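Holzlöffel

Der Holzlöffel ist ein aus Holz gefertigtes Küchengerät zum Rühren, Schöpfen, Umfüllen und Abschmecken. Er besteht aus dem Stiel und der Laffe, der meist ovalen Vertiefung am unteren Ende. Den Übergang zwischen beiden nennt man Hals. Vom Kochlöffel im engeren Sinn, der oft nur eine flache oder gelochte Laffe hat, unterscheidet sich der Schöpf- und Esslöffel aus Holz durch die tiefere Höhlung. Im Alltag werden die Bezeichnungen nicht streng getrennt.

Form und Holzarten

Verbreitet sind Löffel aus Buche, Ahorn, Kirsche und Olive, daneben auch solche aus tropischen Hölzern. Helle Hölzer nehmen Farbe an, etwa von Tomaten, Kurkuma oder Roter Bete. Bei rotbraunen und dunkelbraunen Löffeln fallen solche Flecken weniger auf. Der Farbton kann vom Holz selbst stammen oder durch Beizen, Dämpfen oder Ölen entstehen, am fertigen Stück ist das oft schwer zu erkennen.

Die Maserung soll möglichst in Längsrichtung durch Stiel und Hals laufen. Verläuft sie quer, bricht der Löffel an der schmalsten Stelle. Stiele mit abgerundetem Ende liegen besser in der Hand als kantig abgesägte.

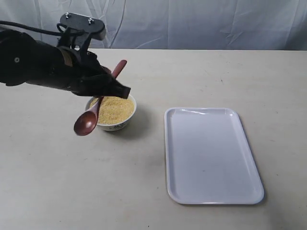
Für Getreide, Hülsenfrüchte und andere trockene Lebensmittel eignet sich eine eher tiefe Laffe mit dünnem Rand, die sich leicht unter die Körner schieben lässt. Zum Rühren von Teig ist ein dicker Rand haltbarer. Löffel mit einseitig abgeflachter Spitze werden benutzt, um Angesetztes vom Topfboden zu lösen.

Herstellung

Handgeschnitzte Löffel werden aus gespaltenem, meist noch frischem Holz gearbeitet. Der Rohling wird mit dem Beil grob zugerichtet, der Stiel mit dem Schnitzmesser, die Laffe mit dem gebogenen Löffelmesser oder einem Hohleisen. Nach dem Trocknen folgen die Schlussschnitte oder der Schliff. In der Serienfertigung übernehmen Kopierfräsen das Formen, geschliffen wird am Band oder in der Trommel. Die Werkstatt Plirkton fertigt nach eigenen Angaben 2000 Löffel im Jahr, davon 800 von Hand.

Gebrauch in der Küche

Holz leitet Wärme schlecht, der Stiel bleibt beim Kochen also lange greifbar. Beschichtete Pfannen werden von Holzlöffeln weniger angegriffen als von Metall. Beim Abfüllen trockener Zutaten steht die Schale am besten auf einer glatten, freien Fläche, von der sich verschüttete Körner einfach zusammenkehren lassen.

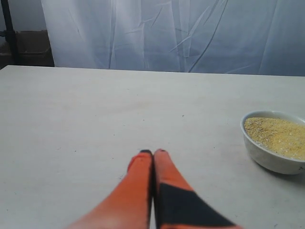
Ablage

Ein benutzter Löffel wird auf einer Löffelablage, einem Teller oder einem flachen Tablett abgelegt. Ein leicht erhöhter Rand hält Tropfen und Krümel zurück. Nach dem Spülen trocknet der Löffel besser stehend oder schräg, mit der Laffe nach oben, weil sich sonst Feuchtigkeit in der Höhlung sammelt.

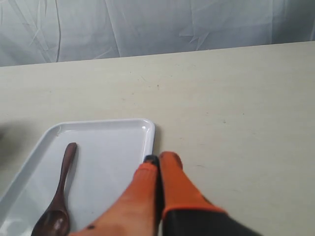

Rosemarie Baumgart

Pflege

Holzlöffel werden von Hand mit heißem Wasser und wenig Spülmittel gereinigt. In der Spülmaschine quillt das Holz, die Oberfläche wird rau und kann reißen. Rau gewordene Stellen lassen sich mit feinem Schleifpapier glätten. Zum Ölen eignet sich Leinöl, das aushärtet. Es wird dünn aufgetragen, der Überschuss nach einer halben Stunde abgewischt. Löffel mit tiefen Rissen gehören nicht mehr ins Essen.

Sammlungen

Die Sammlung Ludura verzeichnet 1419 Löffel, fast 800 davon mit Herkunftsangabe. Sechs Stücke haben einen geschnitzten Kettenstiel. Der gedruckte Katalog ist vergriffen. Der Bestand ist nach Holzart und Laffenform geordnet und kann nach Anmeldung eingesehen werden.

Siehe auch: Kochlöffel, Schöpfkelle, Pfannenwender, Löffelablage

Stand: September 2026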